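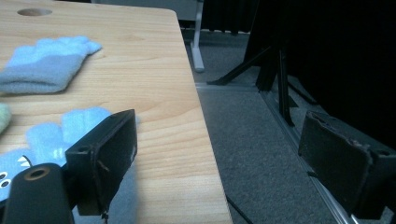
Week 3: Gauge, and why your swatch lies to you

Okay, gauge. I know, I know, you all want to get to the fun part! But I once knit a whole sweater for a shop sample in Ilville without swatching, and it came out 7 inches too wide, so please humor me.

Cast on more stitches than you think you need, knit a square, then wash it and let it dry flat. Measure in the middle (edges always pull in) and do it in 2 spots.

If you get too many stitches per inch, go up a needle size. Too few, go down. I'm a tight knitter when I'm stressed, so I swatch on a calm evening with tea.

For next time: bring your washed swatch, a ruler and the Wutari hat pattern. Read the sizing page first, it's almost all math but it's friendly math.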